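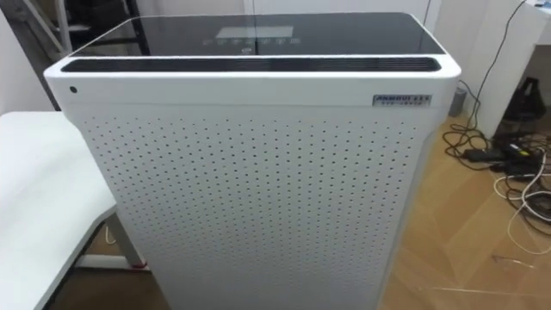

Page last changed in July by Ya-wen Tang

Drying Laundry Indoors in Lindqvist House
Project report, Ya-wen Tang and Priya Kapoor

15 shares
3 comments

Introduction

In Lindqvist House the students dry most of their clothes inside their rooms. The building has two dryers in the basement, but one of them was out of order for most of the term, and the other is often full in the evening. Many students also think the dryer is too expensive for a few shirts. For this reason we chose indoor drying as the subject of our project.

Our main question was simple: how much does the place of the drying rack change the drying time? We also wanted to know if the students open a window while the clothes are drying, and what they believe about damp air in the room.

Method

We had 15 participants, all of them living on the third and fourth floors. Each participant filled in a short form after doing laundry. The form asked where the rack was standing, if the window was open, and when the clothes felt dry. We know that "felt dry" is not an exact measure, and we discuss this later.

For the second part we used our own room. We washed four cotton towels of the same size and hung them in different places: beside the window, near the radiator, in the middle of the room and behind the door. We weighed every towel before washing and then again each hour with the kitchen scale, until it came back to its first weight. The humidity was read from a small Etix meter that Priya borrowed from her cousin. During these tests the air purifier was switched off, so that its fan would not move the air in the room. It is a floor model with the air outlet along the front edge of the top, and we did not want a towel to get more wind than the others.

We repeated the test three times. The radiator stayed at the same setting.

Results

The towel near the radiator was the first to dry in every test, as we expected. The towel beside the window came second when the window was open a little, but it fell to third place when the window was closed. The slowest was always the towel behind the door. In the last test it was still heavier than before washing when we went to bed, so we have no final time for it.

The answers on the forms were more mixed. Most participants put the rack where there was free floor, and they did not think about air at all. Several wrote that they keep the window closed because of the traffic on Mavine Street – this was a reason we did not plan for in our form, and they wrote it in the margin. One participant dries everything on the back of a chair, and we counted this as "middle of the room".

Discussion

The spacing between the clothes was a problem for our comparison. Some students hang two socks on one bar and others hang five, and our form did not ask for this. If we did the project again, we would ask for a small drawing of the rack.

The Etix meter also reacted slowly. After we opened the window it needed several minutes to show a new value, and sometimes we wrote down the number too early. We marked these readings in the table with a star and left them out of the graph.

We could not test in summer and winter both. Our results belong to the heating season, and the order of the towels may be different when the radiator is cold.

Suggestions for the house

We sent our results to the house office together with 2 requests. The first is to repair the broken dryer. The second is to put a shared rack in the corridor beside the large window, where the air moves well and the traffic noise does not disturb sleeping people. The office answered that the corridor must stay free as a fire exit, but they will look at the old storage room on the fourth floor.

Priya did the forms and the graph, and I did the weighing and wrote the text. The full table of weights is in the appendix.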